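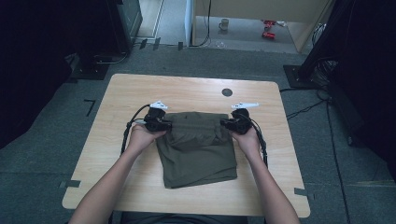

Guía del organizador > Carreras escolares > Cronometraje

4. Preparar la zona de llegada con Lirkine

El sistema Lirkine registra la llegada de cada corredor mediante el chip del dorsal y una alfombra de lectura. Este apartado explica el montaje para una prueba de campo a través con una sola meta. Antes de salir hacia el circuito, revise el material de tela (fundas, petos, bolsas para los dorsales) sobre una mesa despejada. Una pieza verde oliva, con la parte superior fruncida y la inferior doblada en capas sobre la madera clara, ocupa poco y cabe en la caja junto a los cables. Las alfombras viajan aparte, siempre enrolladas.

4.1 Montaje de la alfombra

1. Elija un tramo llano, sin charcos ni raíces, a la salida de la última curva.
2. Extienda la alfombra principal de lado a lado del pasillo de llegada, con las flechas hacia la meta.
3. Coloque la alfombra de reserva 2 metros por detrás.
4. Fije las esquinas con las piquetas cortas. En asfalto, use cinta.
5. Lleve los cables hacia el lado contrario al público y cúbralos.

NOTA: En hierba alta, siegue o pise bien la franja antes de extender. La antena pierde lectura si la alfombra queda combada.

PRECAUCIÓN: No conecte la alfombra con la unidad encendida.

4.2 Encendido y prueba

1. Conecte las dos alfombras a las entradas A y B.
2. Mantenga pulsado el botón de encendido hasta que la luz quede fija en verde.
3. En el menú Carrera, seleccione la categoría y cargue la lista de salida.
4. Pase andando con un dorsal de prueba. La unidad debe emitir un pitido por cada alfombra.
5. Borre la lectura de prueba antes de la primera salida.

Si solo suena un pitido, revise la entrada B. El fallo más común es el conector a medio girar.

NOTA: La memoria interna guarda 2.316 lecturas. En jornadas con muchas categorías, descargue los datos entre una carrera y la siguiente.

4.3 Embudo y clasificación por equipos

El embudo debe permitir el paso de un solo corredor a partir de la alfombra de reserva. En el circuito de Skorkbridge se montó demasiado corto y los últimos puestos del equipo quedaron mezclados - conviene dejar espacio de sobra.

1. Sitúe un juez en la boca del embudo y otro al final.
2. El segundo juez anota los dorsales a mano, en orden.
3. Compare la hoja con la lista de la unidad antes de publicar la clasificación.

PRECAUCIÓN: Si un corredor pierde el dorsal, no teclee el tiempo en ese momento. Márquelo como Pendiente y resuélvalo con la hoja del juez.

Revisión del texto: Ivana Farías y Noeline Pearce. Actualizado en diciembre.

Buscar en la guía... Buscar

© Nenitero Cronometraje | Contacto | Volver arriba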